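Gripper Comparison, Work Package 2
Progress report for November
Prepared by Imani Ridgeway for Dolores Pennington, Zuvcombe program office

Status

Work Package 2 is on schedule for data collection and two weeks behind on analysis. The delay comes from a change to the logging format, described under Software. Spending is within the approved budget and no transfer between lines is requested.

Work since the last report

The comparison covers two hand-held grippers, the Tornumik and the Wemolley, each with a wrist camera and the same controller board. Both are used by the same operators on the same set of household objects. The target is 3,000 accepted recordings for the pair. At the close of this period we had 1,458, all of them checked by Emmett Strickland against the acceptance rules agreed in the spring.

Rejected recordings fall into two groups. In the first, the object leaves the camera view before the fingers close. In the second, the time stamps of the camera and the finger encoder drift apart by more than 20 milliseconds. The second group was almost entirely on the Wemolley and stopped after its encoder cable was replaced.

Finger pads

Pad wear is the main hardware finding so far. Fabric-faced pads hold soft objects well and mark nothing, but the edges fray, and loose fibers can reach into the camera view when the fingers are nearly closed. Vaughn Haddad has started a wear log with an entry every 300 grasps. We have not yet seen a change in grip force that we can tie to the fraying, and we do not plan to replace pads on appearance alone.

A silicone pad was tried on the Tornumik for one afternoon. It gripped smooth rims better than fabric and dragged badly on plush. We went back to fabric for the main series so that results stay comparable, and will run silicone as a separate short series if time allows.

Camera and lighting

Dark objects remain the hardest case. Automatic exposure settles on the pale tabletop, and black items lose most of their surface detail. Glare from the overhead lights makes this worse when it falls between the open fingers. Fixed exposure helped in the first tests, at the cost of some noise in the shadows behind the table.
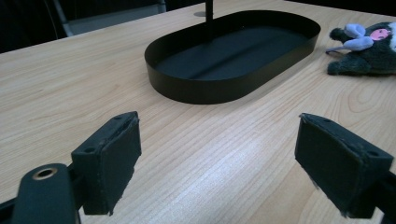 Benvinda Veloso is now comparing three fixed settings against the automatic mode, using black trays and dark soft toys as the test objects. The measure is how often the segmentation step finds the full outline of the object on approach. Results will be in the next report. If none of the settings is clearly better, we will move to diffusers on the ceiling lights - a small cost, already covered under consumables.

Software

The logging format was changed to store raw encoder counts alongside finger width. Older recordings had to be converted, and the conversion script failed on sessions that had been paused and resumed. The script has been corrected and the affected sessions are being run again. This accounts for the whole of the analysis delay.

Risks

The spare controller board from Ferreira has not arrived. A failure of either board would stop one arm of the comparison until it does.

Next period

Complete the exposure tests. Finish converting the older sessions. Bring the Wemolley up to the same number of recordings as the Tornumik. The draft wear analysis will be sent to the program office on the last Friday of the period.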